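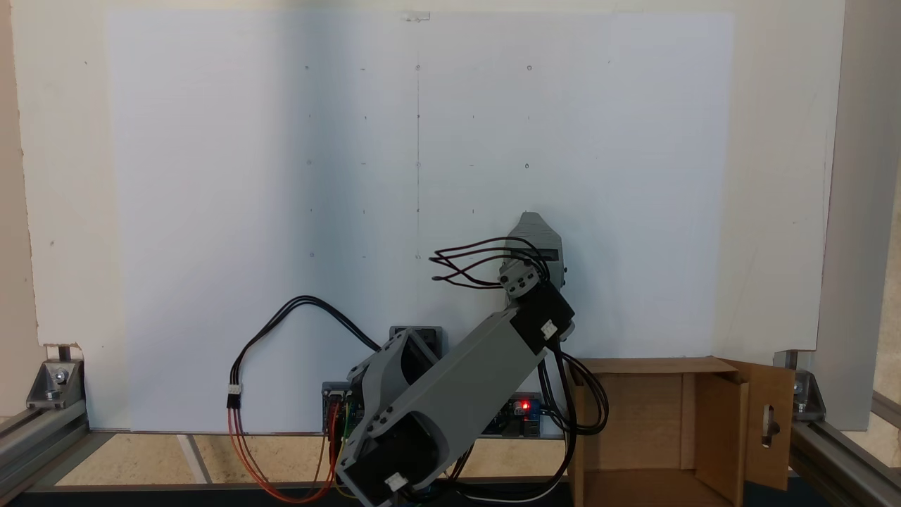

The elbow was never the trouble, Lụa Khúc had told them on the telephone, look at the base first. She had looked after the Odari arm for two winters before she moved to Trondlow, and Esus wrote down every word.

Now it was Saturday evening and he was alone with the arm and the board. He sent it to a pencil circle in the middle row. It stopped a little to the left, as it had all week.

He switched off the power, waited, and took the horn off the base servo. One screw turned under his finger without any tool. He put a small drop of thread glue on it, tightened it, and set the centre again. The old value in the notebook was 2,000. He changed nothing in the elbow, although he wanted to very much.

At 9 he sent the arm to the same circle. The tip went up slowly and touched the line of the pencil. He tried the next circle, then the one below.

He called Trondlow.

"Was it the base?" she asked.

"It was one screw."

"Which glue did you use?"

He read her the name from the tube, and she made him spell it.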